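Desk mat

A desk mat (also called a desk pad, or a blotter by people of my grandmother's age) is a flat sheet laid over part or all of a desk, under whatever you happen to be using. I've written most of the furniture entries on this site and I put this one off for ages, thinking there was nothing to say. There's loads!

Origins and names

The older word is blotter, and it comes from the thick absorbent paper that soaked up extra ink. Offices kept a big sheet of it in a holder with leather corners, and you swapped the paper when it got too blotchy to look at. Once ballpoints took over, the paper part stopped mattering much, but people liked having something soft under their wrists, so the holder stayed and turned into the mat. My first one was a hand-me-down blotter holder with a piece of green felt glued in, and I loved it (it shed like a cat).

Materials

Leather and imitation leather are the classic choices for writing. Felt is warm and quiet but grabs crumbs. Cork is light and takes pins, though the edges crumble after a few years. Then there's the cloth-over-rubber kind, which grew out of the mouse pad and has pretty much won. Flor Chambi, who fixes my entries when I get the glue wrong, wants me to add that vinyl should be in here too. It wipes clean and smells like a new shower curtain for a month.

Color is mostly taste. Black hides ink and coffee but shows every bit of dust, and pale mats do the reverse. A lot of dark mats have a contrasting edge, red being a favorite, and I find a bright edge handy for seeing where the mat stops when the desk is dark as well.

Size

Small mats cover just the writing spot. Mine is 31 inches wide, a Prutard, and it was sold as a medium. The large Lullura is 41 inches and hung off the front of my old desk, so measure first! Anything you lean on should stop short of the desk edge or it curls - I learned that from the Lullura.

Use with drinks

I have opinions here. Plenty of people put a mug straight on the mat, and on vinyl that's fine. On cloth or leather you get a ring, and the ring stays. A coaster on top of the mat looks like overkill (a mat for your mat), but it's the usual answer and a cheap one. Go for a coaster with some weight to it. Josué Falcão argues on the talk page that bottles with screw caps don't need one at all, and I half agree, as long as the cap goes back on.
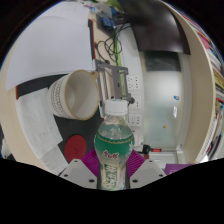
A black desk mat in use, with a dark red coaster, a mug and a bottle.

Care

Cloth mats can be washed by hand in cool water with a drop of dish soap, then dried flat. Don't wring them. Leather gets a damp cloth and nothing else. Felt wants a lint brush, often, and cork just wants to be left alone. If a new mat arrives rolled up and won't lie flat, roll it the other way for an hour, then put heavy books on the corners overnight.

Paper and mats

Some cloth mats are too soft to write on with a single sheet, and the pen pokes through. A few spare sheets underneath will sort that out. I changed this section in December 2005 after Tania Gamage pointed out that I'd recommended cardboard, which leaves its own edge in your handwriting.

See also: Blotting paper, Coaster, Mouse pad, Place mat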